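Folding by hand-held gripper, 200 takes in
By Pongsak Chuensuk | Thursday

We use cookies to remember your settings. Accept | Decline

The shirt set now stands at 200 demonstrations out of a planned 3000. Hem first, shoulder second. I drop any take where one gripper drags the cloth before the other has closed.

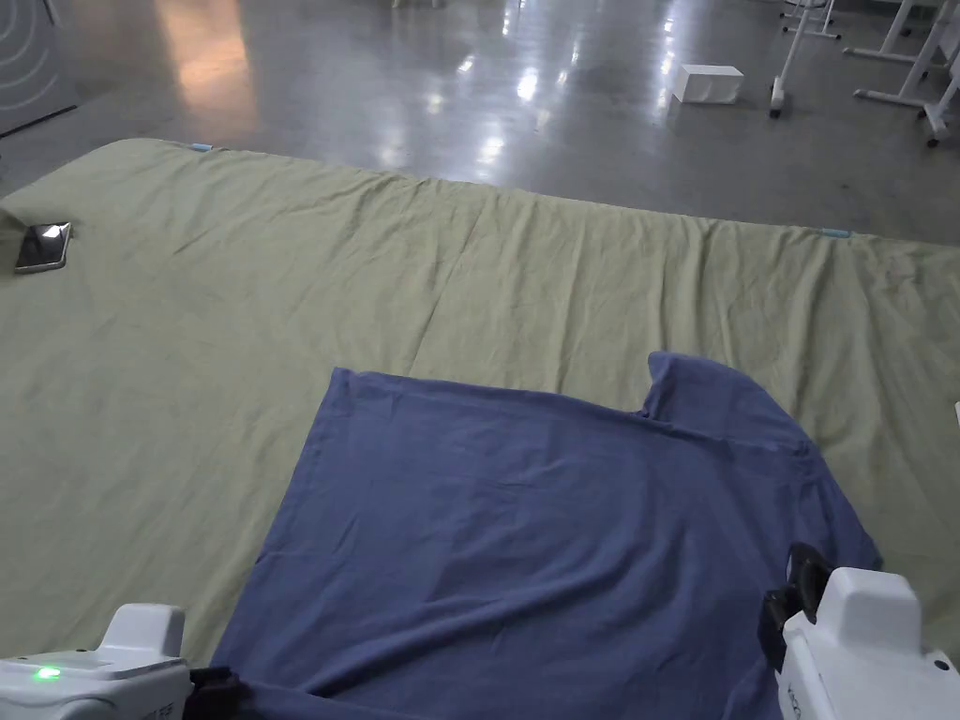 Closing speed matters more than I expected. Slow closes pick up a single layer, fast ones pinch two. I have started tagging each take accordingly.

2 comments

Atieno: Do you tag before or after trimming?

Pongsak: After.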